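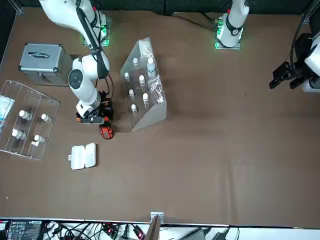 Gonstead, June

Skorberg sells its bench storage as three separate items: an aluminum carrying case, a compartment tray and a bottle rack. I bought all three from Plundo and have used them for 5 months, mostly for small parts and sample bottles. They share a catalog page and very little else, so I will take them in turn.

The case weighs 1638 g empty on my scale. The edges are ribbed metal with corner fittings, and the handle is on the top face, which means the case travels flat or not at all if the contents matter. Latch action is firm. One latch needed a drop of oil in the second month and has been fine after that. The lid hinge has slight lateral play that does not affect closing. The lining is the weak part. It is glued along the perimeter only and lifts at the corners when something heavy is pulled out at an angle.

The tray is clear acrylic, divided lengthwise into parallel compartments. Long compartments suit tweezers, pipette tips in strips, driver bits on a rail and anything else with a long axis. They are poor for loose screws, which migrate to one end as soon as the tray is tilted. Cross dividers would solve it, and Skorberg does not offer any. I cut two from scrap sheet and they hold by friction. Internal corners are square and collect dust; a flat brush gets most of it out.

The rack takes up the most space for what it holds. Mine measures 244 mm on the long side of the base plate.
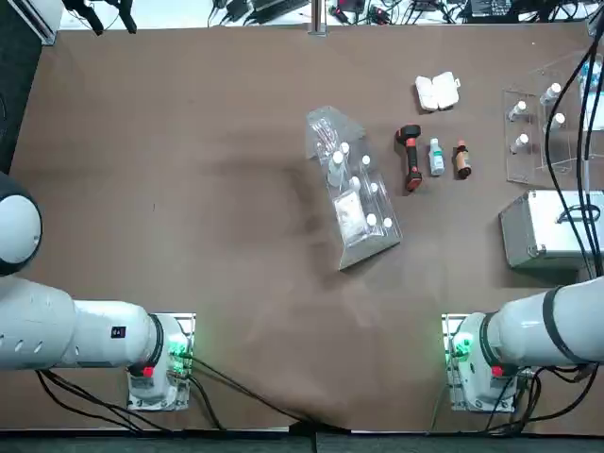
Small bottles with screw caps lift out easily with two fingers, even when the neighboring positions are full. Taller bottles should go toward the back, otherwise they block access to the short ones. Clear acrylic makes it easy to check a fill line or a label from the side, provided the label faces out. It also shows every fingerprint.

The base is smooth and has no feet. On bare laminate the rack slides if bumped. On a cloth surface it stays put, but a fold under one edge will make it rock. Toshio Yokoyama, who has the same rack at the next bench, stuck thin silicone dots under his and reports no movement.

Cleaning: mild detergent and lukewarm water for the tray and rack. Do not use alcohol. I wiped one corner of the tray with it and fine cracks appeared along the glued joint within the week.

Rating by item, out of five: case three, tray four, rack three. I would buy the tray again at the same price. The case is worth it only if it has to be carried regularly. Replacement latches are listed as a spare part, replacement linings are not.

Masanobu Ebihara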